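Stitow: a word list of household and workshop textile terms

Read me first

Stitow is a collection of words that people use for cloth, sewing, washing and mending. It has 3895 entries in this release. Each entry is one word or short expression in one language, with a plain English gloss, a note about where the word was collected, and a label that says how sure we are of the meaning. The files are text files and can be opened in any spreadsheet program.

The list began as my private notes when I was translating washing instructions and shop signs. Later other people sent me their own notes, and the notes were not compatible with each other. Most of the work in this release was to make them compatible. If you used the older release, please read the part "Changes from the earlier release" before you replace your files, because the column order is different now.

What is in the package

entries.tsv
The main table. One line is one entry. The encoding is UTF-8 and the separator is a tab. There are no quotation marks around the fields, so please switch off the quote handling in your reader, otherwise some lines with inch marks will be joined together.

sources.tsv
A table of the 115 sources. A source can be a printed booklet, a conversation, a shop label or a letter. Every entry points to one or more sources by a short code.

regions.tsv
Region names and their codes. I kept the regions large on purpose. A village name in a small language community can be enough to find the person who gave the word.

notes.txt
Longer remarks that did not fit in the table. They are in the order in which I wrote them, and I did not edit them much.

Columns of the main table

id: a number that is never used again, also when the entry is deleted.

headword: the word as the contributor wrote it. Spelling is not corrected here.

normal: the word in standard spelling, when a standard exists. Empty when it does not.

lang: language code with three letters.

gloss: the meaning in English. I try to stay under twelve words.

domain: one of 7 values, which are fiber, weave, cut, stitch, wash, store and trade.

sure: a, b or c. The letter a means two independent sources agree. The letter b means one source, but a good one. The letter c means that I have a doubt, and the doubt is normally explained in notes.txt.

src: source codes, separated by a semicolon without space.

How the words were collected

Printed sources were read completely, from the first page to the last, and every term for cloth or for work with cloth was copied. I did not choose only the interesting ones. This is why the list has many boring words such as "hem" and "lining" in every language, and I think the boring words are the most useful part for a translator.

Conversations were done with a fixed list of questions. The contributor was asked to name a thing or an action in his or her own language, and then to say it again in a sentence. The sentence is important. In several cases the single word was a school word, and the sentence had the word that the person uses at home. When this happened both words are in the table, and they have the same source code.

Words from labels and signs were a small group in the beginning, but it grew. Shops, fairs and museums all have short written requests near their cloth, and those requests are often in two languages. A two-language sign is almost a free dictionary entry. It must still be checked, for the English side is frequently shorter or softer than the other side.

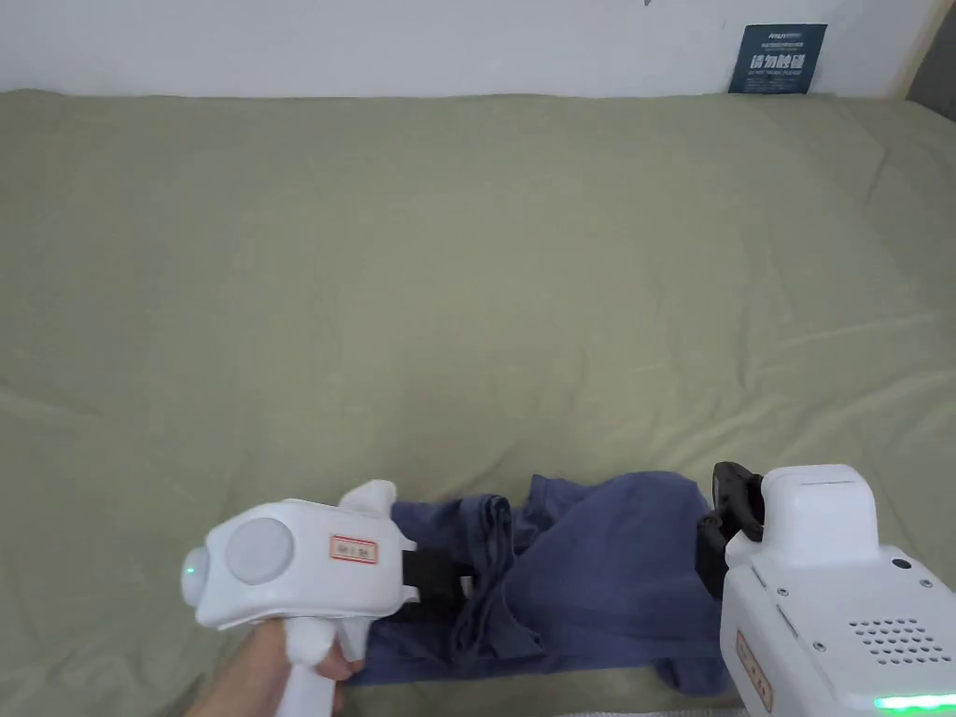
Prepared and maintained by Omprakash Bhardwaj
Release notes last revised in November

Requests of the type 请勿触碰 / "do not touch" are in the domain trade, together with "please ask for help", "cut to order" and "no returns after cutting". I was asked by two readers to make a separate domain for signs. I decided against it, because the same expressions are also spoken by sellers, and then every entry would need two domains. The word order of the English side is kept as it is found. "Please do not touch" and "do not touch, please" are therefore two different headwords with one shared gloss. For Chinese, the form with 请勿 is marked as written style, and 请不要 is marked as both written and spoken. These marks are in the notes and not in the table.

Color words are not included. I had collected a good number of them, but the borders between green, brown and gray are drawn so differently by different contributors that the glosses became long and still were not correct. Maybe they will be a separate list one day.

Contributions from the Cundongate archive

A large part of the wash domain comes from the Cundongate archive, which keeps the household papers of several families of laundry workers. The papers were given to the archive in boxes without order, and the archive staff allowed me to read them at a table near the window in the mornings. There are 83 entries that exist only in these papers. All of them have the label b, even when the handwriting was very clear, because a single family can have its own private word for a thing and we have no way to check it.

The archive asks that the papers are mentioned when these entries are quoted. The source codes that begin with CG belong to them.

The Yüksel notebooks

The two Yüksel notebooks contain terms of tailors and buttonhole makers, mostly Turkish with some words from Armenian and Greek. The writer of the notebooks used his own abbreviations, and the key to them is on the last page of the second notebook. I did not see this key until I had already finished the first one. I went back and corrected the glosses, but it is possible that one or two mistakes remained. If you read a Yüksel entry and the gloss looks strange to you, you are probably right and I would like to know it.

Known problems

1. The German entries have capital letters in the headword and small letters in the normal column. This is an error of my script and not a rule of the language. It will be repaired.

2. "Felt" and "fulled cloth" are mixed in some Slavic entries. The contributors did not make the difference, so the gloss says "felt or fulled cloth". It is not elegant but it is true to what they said.

3. Words for the wrong side of the fabric are difficult. In some languages this is the same word as "lining", in others the same as "back" or "inside". I gave every meaning in one gloss with a slash between them. Programs that split the gloss at the slash will produce incorrect pairs.

4. A few Hindi entries have two spellings in the normal column, separated by a comma. All other languages have only one. I grew up with both spellings and could not decide.

5. The sort order of the file is by id. It is not alphabetical and it is not by language. Please sort it yourself after loading.

6. Dialect entries from Portuguese are thin. I had one contributor and he was very patient, but one person is not a region.

Changes from the earlier release

The column "domain" is moved before the column "sure". The old domain "repair" is removed and its entries are divided between cut and stitch. When a word could belong to both, for example a word for patching where the patch is cut and sewn in one action, it went to stitch.

The old label "d" (unknown meaning) does not exist anymore. Entries with this label were either solved or deleted. Deleted ids are listed at the end of notes.txt.

Double entries that came from the same booklet in two editions are joined. The older edition is kept as the source.

How to use the list, and how better not to use it

The list is good for checking a translation of a care label, a sewing pattern, an inventory or a shop text. It is also used in one evening course for interpreters, where the teacher prints the c entries and the students argue about them.

It is not good for measuring how many words a language has for something. The number of entries per language says only how much time I had and whom I met. A language with few entries here can have a very rich vocabulary. Please do not make maps from it.

The wash domain has many old instructions for lye, gasoline and other dangerous things. They are recorded as words. They are not advice for cleaning.

License and citation

You can copy, change and print the list, also for paid work, if you name Stitow and the release you used. The Cundongate entries need the name of the archive in addition. The text of notes.txt is under the same conditions.

A citation can be written like this:
Bhardwaj, Omprakash. Stitow: a word list of household and workshop textile terms. Data files and notes.

Corrections

Send corrections as a text file with the id in the first column and your proposal in the second. Please write also how you know the word. "My aunt says it" is a perfectly good answer and will be recorded as a conversation source, without the name of the aunt. Photographs of labels and signs are welcome if the letters can be read and you tell me the type of place. I answer slowly in winter.

The checking script was written with help from the people at Istolus, who also keep the second copy of the files. Questions on the script can go to them. Questions on the words should come to me.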